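## Manipulation Laboratory: Gripper Comparison Moves to the Drawer Task

The Manipulation Laboratory at the Cirkstead campus has begun the second part of its comparison of parallel grippers for domestic handling. The first part, completed in February, dealt with boxes, bottles and folded cloth. The present part concerns table cutlery, which the review panel asked the laboratory to include after reading the interim report.

Two grippers are under comparison. The Boridside unit has narrow fingers and a short stroke. The Sandberg unit opens wider and closes with greater force, and it is the gripper already fitted to several arms elsewhere in the building. Both are driven by the same controller, with identical speed limits, so that differences in the results may be attributed to the fingers and the mounting geometry. Dr. Hongmei Zhong leads the comparison. Precious Botha is responsible for the fixtures and for the trial log.

The task centres on a small wooden cabinet with a single drawer. Cutlery is moved between the tabletop and the drawer, and small white rests hold the pieces clear of the surface beneath them. A fork lying flat on a board offers a gripper very little to close upon. Raised by even a small amount, it can be approached from above without the fingertips striking the wood.
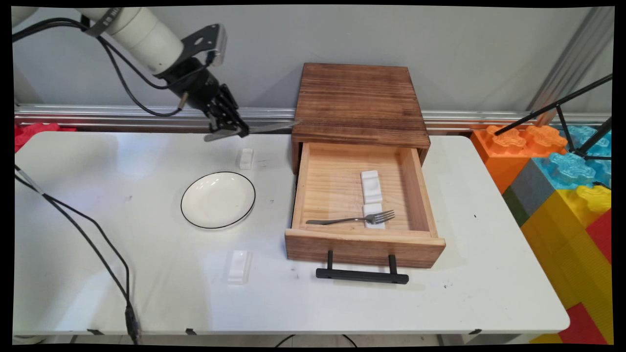 *A table knife held in the gripper beside the open drawer, with a fork on the front rest inside.*

The protocol calls for 80 trials with each gripper, divided between knives and forks. A trial is recorded as complete only if the piece is released within the marked tolerance and no other object in the drawer has been displaced. This second condition has proved the more demanding. In the preliminary series, the Boridside unit completed 71 of its 80 trials and the Sandberg unit completed 54. Most of the incomplete trials with the wider gripper were recorded as contact between the outer face of a finger and the wall of the drawer.

These figures should be read with some care. The Sandberg fingers were used as supplied, whereas the Boridside fingers had been refaced during the February work. Ms. Botha has since prepared a matching set of pads for the Sandberg unit, and the series will be repeated in full before any recommendation is made to the purchasing office. Members who have asked whether they should delay their own orders are advised to wait for the repeated series.

The laboratory is also using the drawer task to assess camera placement. A fixed camera gives a dependable view of the table and of the arm as it approaches, but the gripper may conceal the piece at the moment of closing. A second camera, carried at the wrist, keeps the fingers and the fork in the same view. 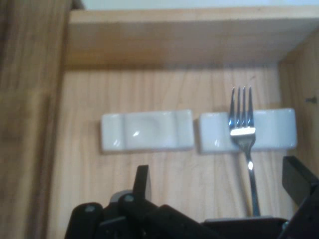
Tülin Sezer, who maintains the vision software, has found that polished metal remains the principal difficulty at close range. Reflections along the neck of a fork may be taken for an edge, and the estimated position of the handle then shifts by several millimetres between successive readings. Ms. Sezer's revised method discards the brightest regions and fits the handle from what is left. It has been checked against 654 labelled views drawn from both cameras, and it will be used for all trials in the repeated series. The earlier method will be run alongside it on the recorded data, so that the effect of the software can be separated from that of the gripper.

A question was raised at the last users' meeting as to whether the rests give an unrealistic advantage, as cutlery in a household drawer is seldom kept in this way. Dr. Zhong's view is that the rests are appropriate for comparing one gripper with another under repeatable conditions, and that they should not be taken to represent an ordinary kitchen. A short supplementary series without rests has been proposed. It would require thinner fingertips than either manufacturer supplies, and a quotation has been requested from Hiltisar for machining two pairs.

Users of the shared arm should note the following arrangements while the comparison is under way:

- The cabinet is registered to the table and must not be moved. If it is disturbed, please inform Ms. Botha before the next trial is started.
- The controller profile named "drawer" is locked. Copies may be made under another name.
- Gripper changes are to be entered in the log, with the torque setting used for the mounting plate.
- The camera calibration is repeated after every gripper change — please allow for this when booking.

Raw trial records will be made available to all laboratory members once the repeated series has been reviewed by Birsen Yüksel, who is acting as independent reader for the report. Requests for earlier access, or for bench time with either gripper, should be addressed to Zübeyde Keskin at the laboratory office.

*Item submitted 7/30/22*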